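Skurker Two-Arm Kitchen Helper, from Inura

Can a machine do the chores yet? We get asked that a lot, and the fair answer is some of them, some of the time, and slower than you would. The Skurker is a pair of jointed arms with many-fingered hands, made to work at a plain table with the things you already own – no special plates, no special cups. Our June price list offers it with 11 kitchen jobs to start from, and Ronja Haugland and her team at the Stultholm shop are happily working on more. Folding a fitted sheet is still beyond it, we're sorry to say (it's beyond most of us, too!).

Breakfast is where most owners like to begin, and toast makes a lovely first job, with a small lever to find and hot slots to keep clear of.
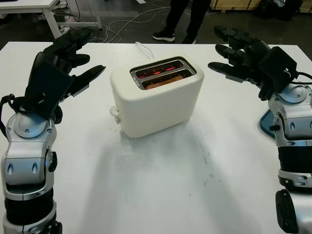

The Skurker's hands on either side of a two-slot toaster, bread in the front slot.

Lead time is 14 weeks. Come by and try it first – bring your own bread!

Contact Damian Lanz, Sales | © Inura | Back to top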